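Tray day, or how I spent March fixing the folding cell

So the towel cell is running again! If you've been following along you'll know it's been a grumpy month. Popescu (that's the arm - it came with the name on a sticker and I never changed it) had started putting towels down a little bit to the left of where it should, then a little bit more, and by the end it was laying the corner of every second one over the rim of the tray.

My first thought was the gripper pads. It's always my first thought, mostly because pads are cheap and I have a drawer full of them. Swapped both, ran 60 picks, no change at all. Then I blamed the camera. I wiped the lens, tightened the bracket, redid the whole calibration with the dot board, which takes me most of an evening and a lot of muttering. Still drifting.

What finally gave it away was the log. The offset was tiny when I started up in the morning and got worse after lunch, and it jumped whenever the arm made its long swing over to the stack. I put a wrench on the base bolts and one of the 4 turned by hand. By hand! The plate underneath had been rocking a hair every time the arm braked hard. I'd checked those bolts when I built the thing and then never again, so that one's on me.

Here is what I did, for anybody with the same Findum base plate (the older one with the slotted holes):

Took the arm off completely. I tried to be lazy and do it in place and you can't get the wrench square.

Cleaned the old thread glue out of the holes with a little brush, put fresh on, and tightened everything crosswise, a bit at a time.

Drew a line in paint pen across each bolt head and onto the plate. Now I can look at it with my coffee and know.

Let it sit overnight before any power went on.

Then the re-teach. The tray is my reference for everything, so that gets placed first, and the two drop spots get taught from it. I lowered the braking on the long swing too, which costs me 11 seconds on a full stack and I really don't care. The Tollar controller lets you set that per move, although the menu for it is hidden under "comfort," for reasons I'd love to hear one day.

I test with two towels of different colors, because the vision side used to be fussy about the pale one on a white table. Cream is the hard case, pink is the easy one. If the cream one gets found, everything gets found. I also leave them a bit wrinkly on purpose - flat, perfect towels tell you nothing about what comes out of a real dryer.

It's done 600 cycles since then and the offset in the log is a flat line. I've added the bolts to my monthly list, right after the pads and the cable check. Next job is the cable sleeve at the elbow, which is getting shiny where it rubs, and I'd like to have that done before I take the whole lot over to the makers' day at Tokcombe. 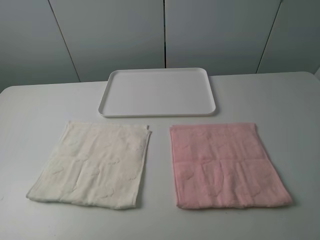 Tray and both test towels, cream on the left and pink on the right.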